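Table Layout and Wrapper Visibility in a Shared Snack Area

Student project report, Packaging and Display course
Salminen Hall, ground floor common room

1. Purpose

The project looked at how packaged snacks can be set out on a shared table so that a person sitting down can tell the items apart without picking them up. The Dranley course handout treats this as a shelf problem, with all packs upright and facing one way. On a table the packs lie flat and are read from several sides, so most of the shelf rules do not carry over.

The work was limited to single-serve items: soda crackers, pastries, puffed-rice bars, small cakes, long bars and wrapped candy. Bulk bags and drinks were left out.

2. Setting

The common room table is round and seats people on all sides. It is kept under a plastic tablecloth, pale blue-gray with a print of light green smiling clouds. The cloth was not chosen for the project, but it affected the results. Clear wrappers with little printing were harder to pick out against it than solid-colored ones, and white wrappers did better than we had predicted.

Room lighting was left at its normal setting. The gloss on the wrappers meant that a pack could be readable from one chair and washed out from the next. Tests were run in March, in the late afternoon, when the room is in regular use.

3. Method

Three layouts were compared.

Layout A – packs in a straight row across the middle of the table.
Layout B – packs grouped by type, crackers and pastries on one side, candy on the other.
Layout C – packs spread with open cloth between them, larger items toward the near side and small candy toward the far side.

For each layout a reader sat down, looked at the table and named the type of each item. Answers were marked right, wrong or not given. A total of 108 sittings were recorded on the Findow log sheet. Readers were allowed to lean but not to touch. Between sittings the packs were turned and put back by hand, using pencil marks on a Jekell layout card to keep the spacing the same.

Entries on the log sheet continue the numbering used by the course. The first layout C entry is 2767 and the last one used in this report is 2783. Later entries were made after the cloth had been moved and were dropped.

4. Results

Layout A gave the most wrong answers. Long bars and small cakes lying side by side were often read as one product. Layout B was better for candy, but packs that touched hid each other's ends, and the crimped ends turned out to be a useful cue for size and type.

Layout C gave the fewest wrong answers. The soda crackers were named correctly in every sitting. The transparent wrapper shows the stack of square crackers directly, and the yellow banner and green characters on the label hold up from across the table. The puffed-rice bar was also easy, for the same reason: the pressed grains can be seen through the clear film, with the gold lettering around them.

White wrappers split the readers. A small cake or biscuit lying with its nutrition table up gives almost nothing to go on apart from the logo. A long bar had the same problem when its text was upside down to the reader. The purple candy packet was found quickly but was sometimes taken for a sticker or a toy, probably on account of the cartoon character.

5. Limits

Readers who knew the brands had an advantage, as did those who could read Chinese. The two groups were not separated on the log sheet and this should be fixed in any repeat. A gift box left open at the side of the table drew attention away from the single packs. Its effect was noted but not measured.

6. Recommendations

Use layout C on round tables. Turn packs so the product or the main label is up, and keep nutrition tables face down. Leave clear cloth between neighbors – a finger's width is enough for small packs. A plain cloth should be tried next, with the same items and the same chairs.
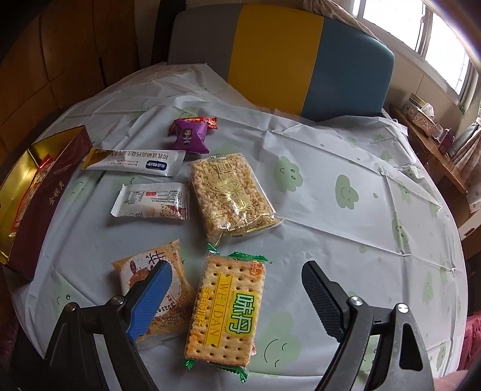 Figure 1. Single-serve snacks on the common room table, mooncake gift box at far left.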